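1/12/24
공유 7 댓글 1

아침에 연구실에 도착하니 Worku의 학습이 끝나 있었다. 밤에 한 번 멈출까 봐 걱정했는데 로그는 끝까지 깨끗했다. 커피를 마시기 전에 손실 곡선부터 열었다. 곡선은 예뻤지만 나는 이제 예쁜 곡선을 잘 믿지 않는다. 지난번에도 곡선은 예뻤고, 로봇은 고리 앞에서 가만히 서 있었다.

오늘 일기에는 그 "가만히 서 있는" 문제를 적어 두고 싶다. 나중에 논문을 쓸 때 순서를 잊어버릴 것 같다.

우리 시연 데이터는 모두 700개이다. 사람이 그리퍼를 손으로 움직여서 끈이나 사슬에 달린 작은 금속 고리를 잡는다. 입력은 손목 카메라뿐이다. 위에서 내려다보는 카메라도 있으면 편하겠지만, Ultotum 과제의 조건은 처음부터 손목 카메라 하나였다. 물건이 가까워지면 화면이 거의 다 물건으로 차 버리고, 고리는 빛을 반사하기 때문에 각도가 조금만 바뀌어도 다른 물건처럼 보인다.

사람은 고리를 잡기 직전에 멈춘다. 나도 멈춘다. 눈으로 다시 확인하고, 숨을 한 번 쉬고, 그다음에 닫는다. 이 멈춤이 데이터에 그대로 들어간다. 모델은 "고리가 두 턱 사이에 있으면 움직이지 않는다"를 아주 성실하게 배운다. 그래서 좋은 자리까지 가 놓고 닫지 않는다. 12월 내내 나는 이것을 인식의 문제라고 생각했다. 밝기를 바꾸고, 반사를 흉내 내는 증강을 넣고, 해상도도 올렸다. 조금 좋아진 것 같기도 하고 아닌 것 같기도 했다.

이번에 바꾼 것은 하나다. 속도가 아주 작은 구간을 찾아서 앞뒤만 남기고 줄였다. 다만 전부 지우지는 않았다. 고리가 흔들리는 동안 기다리는 멈춤은 필요한 멈춤이라고 생각했다. 두 가지를 구별하는 방법이 어려웠는데, 결국 화면 안의 움직임을 보았다. 그리퍼도 멈추고 화면도 멈추어 있으면 줄인다. 그리퍼는 멈추었지만 고리가 움직이면 남긴다. 기준값은 손으로 정했다. 이 부분은 심사자가 틀림없이 물어볼 것이다.

오후에 실제 로봇으로 평가를 시작했다. 물건은 학습에 없던 것으로만 골랐다. 무늬가 있는 천을 깔고 그 위에서 했다. 내가 제일 걱정한 물건은 연한 복숭앗빛 분홍색 상자였다. 가는 회색 끈 두 줄이 은색 링을 지나고, 링에는 타원형 금속 장식과 길쭉한 고리가 함께 붙어 있다. 셋이 모두 반짝인다. 예전 모델은 이런 것을 보면 장식 쪽으로 자주 갔다.

결과를 적는다. 시도 43번, 성공 37번. 성공의 기준은 고리를 두 턱 사이에 물고 손잡이 명령이 끝날 때까지 놓치지 않는 것이다. 같은 물건으로 예전 모델을 돌렸을 때는 절반이 안 되었다. 표를 두 번 확인했다. 세 번째로 확인하다가 스스로 조금 부끄러워서 그만두었다.

실패는 여섯 번이었다. 네 번은 고리 대신 타원형 장식을 물었고, 한 번은 끈을 같이 물었다. 마지막 하나는 너무 빨리 닫았다. 이 마지막 실패가 마음에 걸린다. 멈춤을 너무 많이 줄이면 로봇이 성급해진다고 예상했는데, 한 번뿐이라서 예상이 맞았다고 쓸 수도 없고 틀렸다고 쓸 수도 없다. 기준값을 몇 단계로 나누어서 다시 학습해야 한다. 학습은 길고 발표는 1월 말이다.

저녁에 Vandham 쪽과 화상 회의를 했다. 그쪽은 손목 카메라 두 대로 같은 일을 하고 있어서 숫자를 바로 비교하면 안 된다. 나는 이 말을 한국어로 하다가 "비교"와 "비유"를 바꾸어 말했다. 모두 이해해 주었지만 회의가 끝난 뒤에 공책에 두 단어를 나란히 써 두었다. 회의에서 나온 질문 하나는 좋은 질문이었다. 멈춤을 지우지 말고, 멈춘 시간을 입력으로 주면 어떻겠느냐는 것이었다. 모델이 자기가 얼마나 기다렸는지 알게 된다. 간단한데 나는 생각하지 못했다. Tiltport 서버에 자리가 나면 그것부터 돌려 보겠다.

그리퍼의 고무 패드도 확인해야 한다. 왼쪽과 오른쪽이 똑같이 닳는지 기록하지 않고 있었다. 성공률이 떨어졌을 때 모델 때문인지 고무 때문인지 알 수 없으면 곤란하다. 내일부터 평가를 시작하기 전에 표에 한 칸을 더 만들기로 했다.

집에 가기 전에 마지막으로 분홍 상자의 기록을 처음부터 다시 보았다. 고리가 노란 두 턱 사이에 있다. 지난달의 나는 이 순간에서 늘 오래 기다렸다.

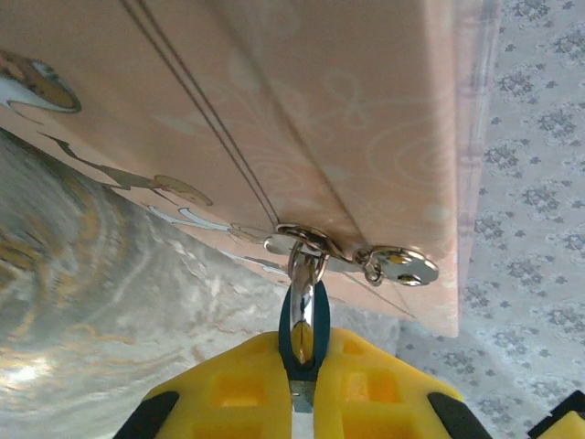
저희도 시연에서 정지 구간을 잘라 본 적이 있는데, 사람마다 멈추는 길이가 달라서 기준값 하나로는 잘 안 됐습니다. 시연자별로 속도 분포를 먼저 맞춘 다음에 자르니까 성급하게 닫는 실패가 줄었어요. 멈춘 시간을 입력으로 넣는 실험도 결과가 나오면 꼭 올려 주세요. 저는 모델이 그 값만 보고 닫는 시점을 외워 버릴까 봐 아직 못 해 봤습니다.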